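About Kastex

Kastex is a nonprofit that runs after-school workshops and paid work placements for residents of Nillville aged 14 to 19. It was set up in May by staff of the former Lillgate youth center and is governed by a board of seven. Aiman Mandagi is the program director.

Enrollment is open to any resident in the age range. There is no fee. Applicants complete a two-page form and a short intake interview, and those under 18 need the signature of a parent or guardian. Current enrollment is 73, against a capacity of 76.

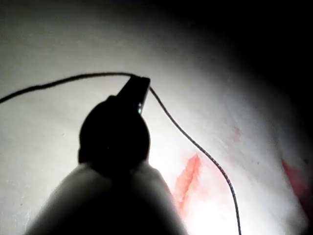 Dark gripper head and finger tip against a pale surface.

The program has two parts. Part one is a workshop course covering hand tools, basic wiring, measurement, and shop safety. Part two is a placement with a local employer, paid at the employer's entry rate. Participants move to part two after passing the safety check and attending at least 80 percent of sessions. Missed sessions may be made up within the same term – the form is kept at the front desk.

Placement partners are reviewed once a year. Wijaya, a repair firm on the east side of Nillville, has taken participants every term and supplies the written task sheets used in the wiring unit. Employers name one supervisor per participant and return an attendance record every two weeks. 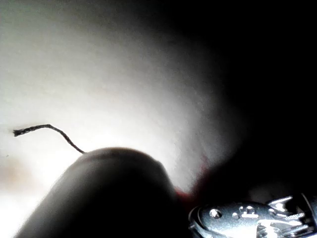 Course materials are written by the workshop staff and revised between terms. Each unit has a parts list, a set of terms to learn, and a practical check signed by the instructor. The terms are kept plain. A thin, dark, twisted cord like the one coming out of the top of the rounded object is entered as "cord, twisted" until the participant has identified it and filled in the rest of the line. Completed sheets go in the participant's folder and may be shown to employers.

Kastex is funded by local grants and individual gifts. The cost per participant is $370 per term, including materials and bus fare. Accounts are available on written request.

Page last revised 6/2/19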